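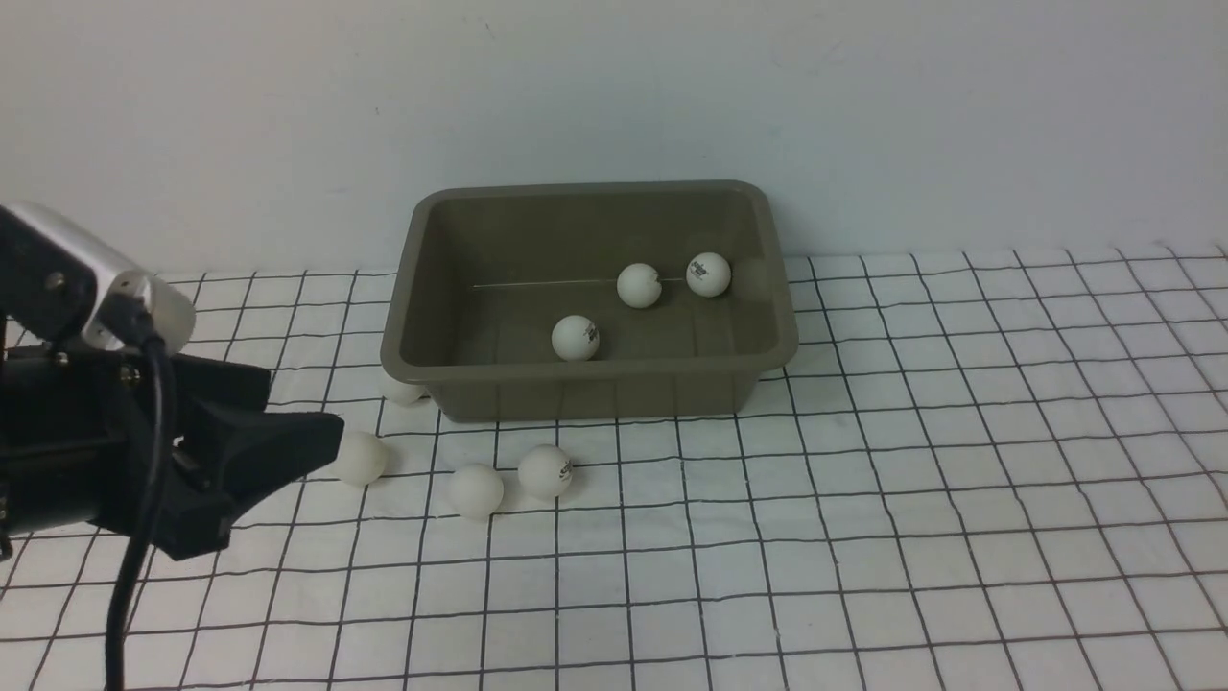
탁구공 옮기기 작업 중. 격자 매트 위, 헤드 카메라 시점.

Stekurent 팔 키트 한 달 사용기 (질문 받습니다)
게시판: 로봇팔/매니퓰레이터 > 키트 사용기
작성자: 납땜하는곰
2025년 11월 26일

Stekurent 키트를 들여서 한 달째 쓰고 있습니다. 국내 글이 거의 없어서 적어 둡니다. 구성은 팔 한 대, 그리퍼, 헤드 카메라 브래킷, 제어 보드, 그리고 Tamiru라는 기록/학습용 소프트웨어 1년 이용권입니다. 격자 매트와 통, 공은 제가 따로 준비했습니다.

조립은 이틀 걸렸습니다. 설명서는 영어판만 있고 7단계 배선 그림이 실제 보드와 다릅니다. 커넥터 순서가 반대로 그려져 있으니 보드에 인쇄된 글자를 보고 꽂으세요.

작업은 매트에 흩어진 탁구공을 회색 통에 넣는 것 하나만 했습니다. 시연 50회를 기록해서 학습시켰고, 그 뒤 공 하나 집기를 115번 시켜 봤습니다. 통에서 떨어져 혼자 있는 공은 잘 집습니다. 공 두 개가 붙어 있으면 사이로 턱을 넣다가 둘 다 밀어내는 일이 많습니다. 통 모서리에 바짝 붙은 공은 거의 못 집습니다.

케이블은 불만입니다. 그리퍼 앞쪽으로 늘어져서 카메라에 계속 잡힙니다. 케이블 위치가 바뀌면 결과도 나빠지는 것 같은데 따로 비교해 보지는 않았습니다.

---

모터탄내
붙어 있는 공은 그리퍼보다 시연 데이터 문제 아닌가요? 50회면 붙은 배치가 몇 번 안 들어갔을 텐데요.

---

납땜하는곰
시연할 때 공을 손으로 뿌려서 배치를 따로 맞추지는 않았습니다. 붙은 경우가 적었던 건 맞습니다. 다만 조종기로 제가 직접 해도 붙은 공은 자주 놓쳤습니다. 턱이 두꺼워서 들어갈 자리가 없어요.

---

estrella_v
안녕하세요, Istthorpe에서 Stekurent 판매와 기술지원을 맡고 있는 Estrella Villalobos입니다. 번역기를 쓰고 있으니 어색해도 양해 부탁드립니다. 7단계 그림은 개정판 설명서에서 수정되었고 구매자 페이지에서 받을 수 있습니다. 케이블은 팔꿈치 쪽 클립 두 개로 뒤로 돌릴 수 있습니다. 클립이 상자에 없었다면 주문 번호를 쪽지로 보내 주세요.

---

납땜하는곰
클립 없었습니다. 쪽지 드렸어요.

---

회로도수집가
저도 클립 없었습니다. 그리고 클립으로 뒤로 돌리면 손목을 끝까지 돌렸을 때 선이 당겨집니다. 저는 다른 데서 산 클립으로 해 봤다가 다시 풀었습니다. 길이가 30mm만 더 길었어도 될 것 같은데요.

---

반장갑
이 가격이면 Trostholm 쪽이 낫다고 봅니다. 턱이 얇은 것도 같이 주고 기록 소프트웨어에 기간 제한이 없습니다. Stekurent는 1년 지나면 Tamiru 요금을 따로 내야 하는데 본문에 그 얘기가 없네요.

---

납땜하는곰
1년 이용권이라고 썼습니다. 갱신 요금은 아직 안 내 봐서 뺐고요. Trostholm은 국내 수리가 안 돼서 저는 제외했습니다.

---

반장갑
수리는 모터만 보내면 됩니다. 작년에 한 번 보냈고 2주 걸렸습니다. 팔 전체를 보낼 일은 거의 없어요.

---

모터탄내
둘 다 써 봤는데 집는 정확도는 큰 차이 없습니다. Trostholm은 얇은 턱이 대신 잘 휘어요. 탁구공처럼 가벼운 것만 집을 거면 상관없고, 나중에 공구 같은 걸 집게 할 생각이면 Stekurent 기본 턱이 낫습니다. 저는 턱 끝만 깎아서 씁니다.

---

납땜하는곰
깎은 턱 도면 있으면 공유 부탁드려도 될까요?

---

모터탄내
도면은 없고 줄로 갈았습니다. 안쪽 면은 건드리지 말고 바깥 경사만 갈면 됩니다. 여분 턱 하나 사 두고 하세요.

---

maribeth_p
Maribeth Policarpio라고 합니다. 학교 실습용으로 같은 키트를 쓰고 있습니다. 매트가 울어 있으면 높이가 조금씩 달라져서 그리퍼가 바닥을 긁는 경우가 있었습니다. 저희는 매트 밑에 판을 깔고 가장자리를 테이프로 붙였습니다. 공도 인쇄된 로고가 보이는 방향에 따라 결과가 다를까 봐 무지로 바꿨는데, 이건 차이를 못 느꼈습니다.

---

납땜하는곰
매트는 저도 오른쪽이 좀 울어 있습니다. 판 깔아 보겠습니다. 로고는 그냥 둬도 되겠네요.

---

회로도수집가
Tamiru에 기록 프레임 제한 있는 거 다들 아시나요? 한 에피소드가 3,000프레임을 넘으면 뒤가 잘립니다. 경고도 안 뜹니다. 공 여러 개를 한 번에 옮기는 시연을 길게 찍으면 걸려요.

---

estrella_v
제한은 설정 파일에서 바꿀 수 있습니다. 경고가 없는 점은 개발팀에 전달하겠습니다.

---

반장갑
설정 파일 어느 항목인지도 적어 주세요. 설명서에서 못 찾았습니다.

---

납땜하는곰
저도 그 항목 궁금합니다. 클립 받으면 케이블 돌리고 매트 펴서 같은 조건으로 다시 돌려 본 뒤에 댓글 달겠습니다.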